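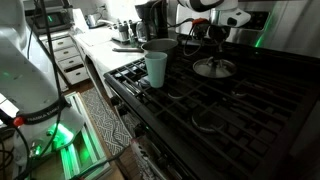
Is a dating app safe to use once it has put a "verified" tick on everyone's profile?

Only as safe as whatever the tick is checking, and on most apps that is one selfie compared with one photo. It says a face matched on the day. It says nothing about age, name, marriage or manners.

DATING APP SAFETY CHECKLIST, WITH COMMENTS
Checked by: Taha El-Sayed
Date: 2018-04-02
Apps looked at: Sunness, Atimen, Sota (free versions, new accounts)

1. Can you sign up without giving your real surname?
Sunness: yes. Atimen: yes. Sota: no.
Comment: Sota says real names "build trust". They also let any stranger find your employer before you've had a drink.

2. Is distance hidden by default?
Sunness: no. Atimen: no. Sota: yes.
Comment: Atimen told me a match was 2 miles away, then 1, then "nearby". I am supposed to find this exciting.

3. Does blocking work both ways?
Pass on all three, as far as I could test with a second phone. Sota lets a blocked person open a new account with the same photos. Marked as a pass with a grumble.

4. Does a report get an answer from a person?
Sunness: automatic reply, then nothing in 11 days. Atimen: reply in 27 hours, polite, no action. Sota: no reply.
Comment: Sunness claims 98 per cent of reports are "resolved". I asked what resolved means. See above for how that went.

5. Can you delete the account, and not just the app?
Sunness: yes, five screens down. Atimen: by email only. Sota: yes.
Comment: Atimen keeps your messages until October for "service quality". Fail.

6. Is sexual health information easy to find?
Sunness: a link to a clinic finder, broken. Atimen: none. Sota: a decent page on testing and condoms, filed under Legal.

7. Before you meet (your job, not theirs)
- Public place, own way home
- Friend has the name, photo and address
- Video call first
Comment: the Hosseinzadeh guide adds "trust your instincts". Left off, as I can't tick it.

Result: Sota passes with repairs needed to 1, 3 and 4. Sunness and Atimen to be looked at again when they fix item 2.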